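Dullent Registry Repair Utility, Desktop Edition

Product overview

Dullent scans, backs up and repairs the Windows registry on desktop and laptop computers. It is supplied as a single installer for 32-bit and 64-bit systems and runs under Windows 7, 8.1 and 10. An administrator account is required for repair. A standard account can run the scan and save the report.

The scan covers file associations, shared library entries, uninstall records, startup entries and service paths. The current rule set contains 436 checks. Each finding is listed with its key path, the present value and the proposed value. Nothing is written until the user selects the findings and presses Apply. 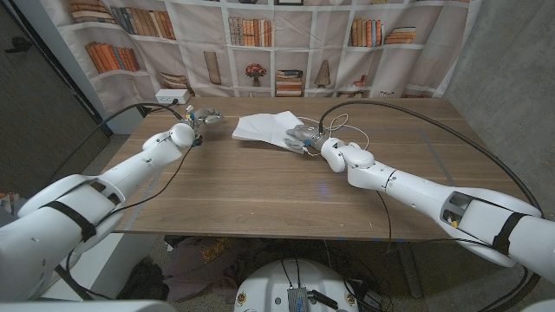

Cleiton Vieira: Does Apply make its own backup first, or do I have to export the keys by hand? The older version left that to me and I lost a set of file associations.

Backup is automatic from version 4 onward. Before each repair the program exports the affected keys to a dated folder and writes a restore script next to them. The script runs from the recovery command prompt if Windows does not start. The default limit is 80 backup sets, after which the oldest is removed. The limit can be changed under Settings, Storage.

System requirements

Processor: 1 GHz or faster
Memory: 1 GB, 2 GB recommended
Disk space: 200 MB for the program, plus space for backups
Display: 1024 x 768 or higher
Network: needed for activation and rule updates only

Command line use

The console version is installed in the same folder as the main program. It takes a profile file and returns an exit code: 0 for no findings, 1 for findings, 2 for a scan that could not be completed. Reports are saved as plain text or CSV.
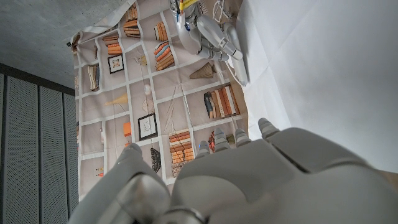
Exit code 2 is most often caused by a second scan already running under another account. Close the other session, or add the wait switch to the command. If the code remains after a restart, check that the Dullent service is set to Automatic and that the log folder is writable.

Scheduled scans use the Windows Task Scheduler. The default task starts at 2:30 a.m. and is skipped on battery power. Scheduled scans do not apply repairs unless a signed profile is present.

Known limitations

Keys owned by TrustedInstaller are reported and left unchanged. Roaming profiles are scanned only while the user is signed in. The Wekolness disk encryption driver locks part of the services branch, so that branch should be excluded in the profile. 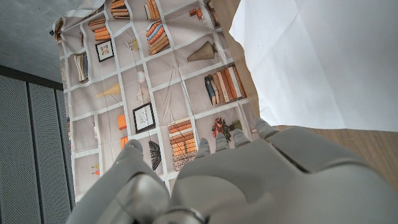

Clerncombe Software Catalog, Vol. 9, No. 3, p. 41

Licensing and ordering

Licenses are sold per computer and do not expire. Rule updates are included for one year and can be renewed separately. The site license covers all computers at one address and is priced at $1,895. Moving a license to a replacement computer requires deactivation on the old one. If the old computer no longer starts, send the license key and the old computer name to support.

Orders for the site license are handled by Georges Shboul at the Mendoza office. The trial runs all scans and saves reports, with repair disabled.

Part numbers

DRR-D1 Desktop, one computer
DRR-D5 Desktop, five computers
DRR-S Site license
DRR-U Rule update renewal, one year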